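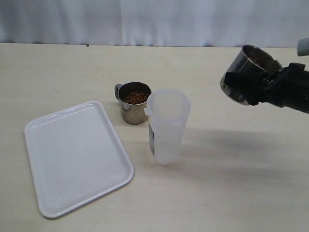
5/19

I promised to write down what I learned about saving for emergencies, so I continue. The first posts were about why. Now comes the part with the money itself.

When I moved to Birkulden for work, I had one bank account. Salary came in, rent went out, and what was left I considered as mine to spend. I thought this was normal. Many of my colleagues did the same.

Then in December the heating in my flat broke and I had to pay the repair first and ask the landlord afterwards. The bill was 300. I did not have 300. I had a good salary and I did not have 300.

I borrowed it on my overdraft at Horkon. The fee was written in the contract, so I cannot complain, but I had never read that page. Please read that page in your own contract. It is usually near the end.

After this I opened a second account, at Salazar, only for emergencies. It has no card. To take money out I must move it to my normal account and wait until the next morning. I chose it for this small difficulty.

Some people told me that the interest there is low. It is true. I have a different account for money which should grow. The emergency money should only be there when I need it.

How I fill it: a standing order on the day after salary. I began with 19 a month because it was the price of a film subscription which I had stopped using. It felt a little silly to save such an amount. I kept it like this until spring and then I raised it. 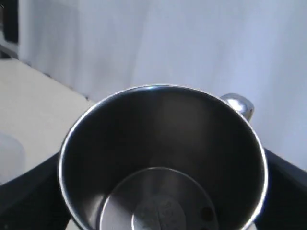 How much should be in an emergency fund before I start to invest?
Enough to pay your rent, food and bills for 2 months is a reasonable first goal. If your income changes from month to month, a larger sum is safer.

I know that many books tell you a bigger number. For me the bigger number was so far away that I did not begin at all. With the smaller one I began the same week.

What I count as an emergency: repair, dentist, a train ticket home when somebody is ill. What I do not count: presents, holidays, a new phone when the old one still works. The car insurance is also not an emergency. It comes every year on the same date, so I put it in a separate pot.

One mistake I made. I took from the fund for a weekend trip and told myself I would put it back. It needed up to five months to put it back. Now I write every withdrawal in a notebook, with the reason next to it. If I feel ashamed to write the reason, I leave the money where it is.

If you have a debt with high interest, keep a small fund and pay the debt with the rest. I did both at the same time with my overdraft and it went slowly, but I did not need to borrow again when the washing machine stopped.

A reader asked about the Florkerier app, which rounds up your purchases and saves the coins. I tried it for a short time. It works, but I could not see easily how much went out each week, and I prefer the standing order. Check what it costs per month before you sign.

The next post will be about joint accounts and who pays what. September 11, 2018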